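Getanance film club guide
Part 4: Setting up the player, the subtitles and the sound

If you've followed me through parts 1 to 3 you should have the player program on your laptop, a film copied on to it and a cable that reaches. This part gets the picture on the wall, the subtitles where people can read them and the dialogue loud enough for the back row. I wrote the first version for our own club in Gitcombe and it has been passed on a fair bit (hello, Arriaga lot!), so I've tried to take out the bits that only made sense in our hall.

Getanance is the booking and running-order program we all use, and wherever I say "the programme" with two m's and an e I mean your running order for the evening. I know. I didn't name the menus.

Before you start

You'll need the laptop and its charger, the projector, your HDMI cable, the speakers, and the subtitle file if your film came with one separately. Leave yourself 70 minutes the first time. Once you've done it a few times you'll be quicker, but please don't plan for quicker.

4.1 Getting the picture on the wall

1. Switch the projector on and wait for its start-up page to go away by itself.

2. Plug the HDMI cable into the projector, then into the laptop. Go in that order if you can. Mine sulks if I do it the other way about.

3. Open Getanance and choose Show, then Displays. You should see two boxes. The one marked Audience is the wall.

4. Drag your programme on to the Audience box. The wall goes black, and your controls stay on the laptop.

5. Press Test Card. Check all four corners are on the wall and the circle is round. If the circle looks like an egg, go to Shape and pick Same As Film.

Note: if both boxes say Audience you're in mirror mode, and everyone will see your mouse pointer wandering over the leading lady's face. Choose Displays, Separate, and do step 4 again.

4.2 Brightness and black levels

Films set indoors at night are the ones that catch you out. We showed a lovely slow Portuguese drama in January and half of it was, as far as row three could tell, a dark rectangle with people sighing in it. So find the darkest bit of your film beforehand and set the levels on that.

1. Open your film in Getanance and drag the slider to a dark passage. Pause it.

2. Turn off the hall lights. All of them, including the kitchen.

3. Raise Black Level one notch at a time until you can make out hair against the background, then stop.

4. Now find a bright passage and check that it hasn't gone chalky.
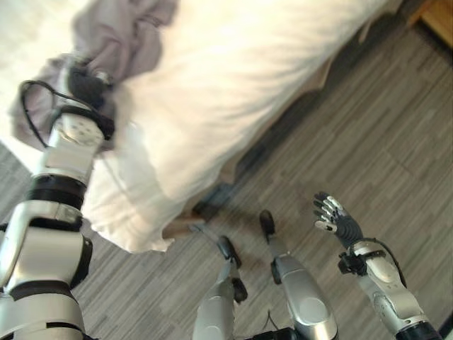 Whites are the second half of the job and they get skipped all the time. Once your blacks are sorted, pause on something pale and lower White Level until you can see detail in it again. Bedrooms are my favourite for this, as nearly every drama has one: you want to see the gentle creases in a white sheet, and a light grey cloth crumpled on top of it should still look grey. If the grey and the white run together, you're too high. Take it down a notch, look away, look back. Then go and check your dark passage one more time, because the two sliders do pull on each other a bit.

5. When you're happy with both ends, press Save To Film. Getanance remembers the levels for that film only, so you'll do this again next month.

Caution: don't touch the projector's own Vivid setting after you've saved. It overrides everything you've just done and it turns faces orange.

4.3 Subtitles

1. Put the subtitle file in the same folder as the film and give it exactly the same name. Spaces count.

2. Choose Text, Load Subtitles. A little green tick means it has found them.

3. Set the size to Large. I used to say Medium, until Apostolos Michailidis sat at the back with a pair of opera glasses to make his point.

4. Set the position to Raised if you have a tall front row.

5. Play two minutes from the beginning and two minutes from near the end. Subtitles that start in step can drift, and it's the end you'll notice.

If they've drifted, open Text, Nudge. Tap the left arrow to bring the words forward and the right arrow to hold them back. For a drift that gets worse as the film goes on, tick Stretch and match one line at each end. Ada Greco worked that out for the rest of us when we had a file with 1,462 lines in it and every one was late – I'd been nudging them by hand like a fool.

Note: songs often aren't subtitled, and that's usually how the file was made. Don't go hunting for a fault.

4.4 Sound

1. Plug the speakers into the laptop's headphone socket with the volume right down.

2. Choose Sound, Output, Speakers. If you leave it on Automatic the sound may come out of the projector, which has a speaker the size of a biscuit.

3. Find a quiet conversation in the film. Stand in the back row and ask someone to bring the volume up slowly until you can follow it comfortably.

4. Now try the loudest bit. If it makes you jump, tick Even Out and choose Gentle. Leave Strong alone, it makes footsteps sound like furniture removals.

5. Mark your volume setting on the running order. Ours is 17 for most films and 13 for anything with an orchestra.

An empty hall is louder than a full one, so expect to go up a touch once people have sat down in their coats. Kurniawati Ngau does this for us from the aisle seat with hand signals, thumb up or thumb down, and it works far better than me guessing from behind the laptop.

Caution: turn the volume down before you unplug anything. The thump isn't good for the speakers or for whoever's sitting by them.

4.5 Last checks before the doors open

Set the film back to the beginning. Turn off the screensaver and anything that pops up with messages. Plug the charger in and look at the wall end as well as the laptop end (Rezaul, I'm saying nothing). Press Hold, so the wall shows your title slide until you're ready to go.

If you're having an introduction, keep Hold on until the speaker has properly finished and sat down. To start, press Begin once. There's a pause of a few seconds before anything happens and it's very tempting to press it again, but a second press skips to the next item in the programme.

Part 5 covers the interval, and what to do if the film stops halfway. Lellalum users have a slightly different Sound menu, so see Ankit Khurana's page at the back for that.

Last changed 10 July 2021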